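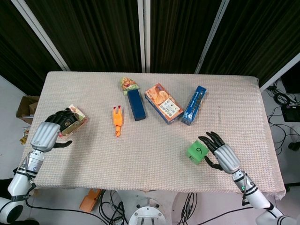 ABOUT US

Company profile

Stestus is a packing and kitting company. We receive goods in bulk, sort them into single units, and pack them into mixed boxes to a written specification. Our customers are small brands, gift sellers, and subscription services that ship more than one kind of item in the same carton and don't want to run a packing room of their own.

We don't manufacture anything, and we don't sell under our own name. The name on the carton is the customer's.

What we handle

The work is mostly small consumer goods with a short side under the width of a hand: boxed foods, wrapped snacks, rubber and soft toys, play blocks, small gifts. Cartons of printed board make up the largest share. Rigid boxes are simple to stack and count. Wrapped snacks and molded toys take more care, as they have no flat face to rest on and shift when the carton is tilted.

We accept:

Boxed dry food and confectionery, sealed by the maker
Snack packages in film or paper wrappers
Rubber, plastic, and fabric toys
Blocks, cubes, and other loose pieces, numbered or plain
Printed inserts, cards, and labels

We do not accept glass, aerosols, chilled or frozen food, live plants, or anything with a loose battery.

How a job is set up

Every new job starts with a sample set: one of each item that will go in the box. The set is laid out on a cloth-covered table, in a row where the shapes allow it. Cloth is used because it keeps round and glossy items from sliding and does not mark printed board. Each item is measured along its three longest dimensions, weighed, and given a line on the job sheet.

The job sheet records the following for each item:

Item name and customer code
Length, width, height, and weight
Which face goes up
Whether it can bear weight, and how much
Whether the print may touch another printed surface
Best-before date, where one applies

The last two lines cause most of the questions we send back to customers. Dark solid colors, navy in particular, show scuffs that a busy multicolor print will hide. If an item has a large area of one dark color we will ask whether it needs tissue. Customers who have already packed by hand at home usually know the answer.

Packing order is worked out from the sheet and then tested. Heavy and square items go to the floor of the carton. Flat boxes stand on edge along the wall if that saves height. Irregular items fill the space that is left. A wrapped snack goes in near the top, and a rubber toy can usually go anywhere, though it should not be bent for longer than the transit time.

The test box is closed, turned through all six faces, opened, and checked. If anything has moved more than the width of a finger, the order is changed or filler is added. We keep the approved test box on the shelf until the job ends.

Numbered pieces

Sets made up of numbered or lettered pieces are packed against a tally. The packer reads the marking on each piece and ticks it off before it goes in. We ask that the number appear on at least one face and be readable at arm's length. Handwritten marker is acceptable for samples. For production quantities we prefer print, as marker can transfer to light board under pressure.

Cartons and fill

Standard outer cartons are plain brown corrugated board, single wall, in 30 stock sizes. Double wall can be ordered. We can also pack into cartons supplied by the customer, provided they arrive flat and dry. Fill is shredded kraft paper or folded tissue. Wrappers and offcuts are separated at the bench and go out with the board and film recycling every afternoon.

Capacity

The present site has 2 packing lines and 495 pallet positions. The longest single job to date was a mixed food and toy box for the retailer Zotetti, at 1,802 cartons, all of one specification. The smallest job we will quote for is one pallet out. Below that, the setup time costs more than the packing, and we would suggest doing it in-house with our free job sheet template.

Lead time is ten working days from approval of the test box. From September through November, allow fifteen.

Background

The company was founded by Areti Kourkoulas, who had run the returns desk at Remby, a mail-order toy seller. Returns there were logged by cause, and the largest cause was damage to one item by another item in the same box. The first version of the job sheet was written to deal with that. It had four lines. The current version has eleven, plus a space for a sketch.

Food was added later at the request of Leitão, a grocery importer that wanted boxed and wrapped goods packed together for the winter season. This meant a separate storage area, date checks at goods-in, and a rule that food is packed only with items that are themselves sealed or have no smell. New rubber toys are therefore aired or bagged before they go into a food job.

Areti still signs off each test box.

Visits and samples

Customers may visit to see their own test box packed. Visits take place in the morning, before the lines start at 10:30. Closed shoes are required.

To request a quote, send one complete sample set, a note of the quantity, and the date the cartons have to leave. Please send two of anything edible. Sample sets are returned on request at the customer's cost and are otherwise kept until February of the following year, when the shelves are cleared.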